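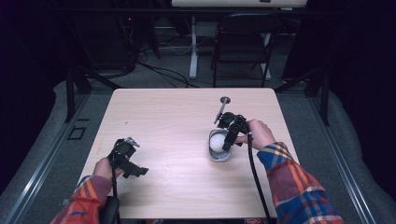 FLOSTSTEAD, Feb 5, 2026

**Progress report to the Yau Fund: drum instruction and recording, Clidomance Percussion Workshop**

Prepared by Pei-shan Kao, program manager. Covers the period from the release of the second installment.

## Status

Teaching is on schedule. Recording is behind schedule. Spending is within the approved budget in every line except instrument repair, which is explained under Budget.

## Instruction

Enrollment stands at 30 students. Beginners study snare technique and reading for one term before moving to the full kit. Kwan-ho Kong teaches both beginner groups, and Raffaele Galli takes the intermediate and advanced players.

The reading test was given at the end of the fall term. The median score was 68 percent, short of the target in the grant agreement. Most of the lost marks came from dotted rhythms and from rests at the start of a bar. Sight reading has been moved to the first part of each lesson, and the spring workbook has been reordered so that rests come before sixteenth notes. The test will be repeated in May with new material at the same level.

Five students left during the period. Three moved out of the area and two changed to other instruments. All five places were filled from the waiting list.

Brush technique was added for the advanced group at the request of the students. It uses the existing snare drums, fitted with coated heads, and required no change to the teaching hours.

## Recording

The agreement calls for eight finished tracks. Basic drum tracks are complete for five of them. Two of the five have been mixed by Feng-yi Peng and sent to the players for comments.

The delay has two causes. The live room had a strong resonance near the pitch of the floor tom, and the first session could not be used. Absorbers were built for the two rear corners and the kit was moved off the center line of the room. The resonance is now low enough that tuning the tom down a half step clears it. The second cause was the overhead microphones, one of which developed an intermittent fault. A replacement pair was bought secondhand and matched by ear against the working unit.

Click tracks are now prepared before each session with the tempo map printed on the chart. Retakes for tempo have dropped as a result. The students still rush fills going into a chorus, and Galli has asked for additional rehearsal time on this point before the remaining three tracks are recorded.

## Performance

The ensemble played one public concert, opening for the Unero quartet. The set consisted of four pieces, including a new work for snare drums and low toms by Skarphéðinn Þórarinsdóttir. The monitor mix was poor for the first piece and was corrected from the desk. A stereo recording exists, but the toms are too quiet for release. It will be kept for teaching use.

## Budget

Instrument repair is over its line. Two bass drum pedals and a hi-hat clutch wore out earlier than planned, and one snare needed new bearing edges. We request permission to cover the difference from the travel line, where the balance is sufficient. The total grant amount is not affected.

## Work before the next report

- Record the remaining three drum tracks
- Mix and approve the six unmixed tracks
- Repeat the reading test
- Replace snare-side heads on all teaching drums
- Submit the revised workbook to the fund

Receipts and attendance sheets are attached separately. Questions on the recording schedule should go to Peng, and all others to Kao.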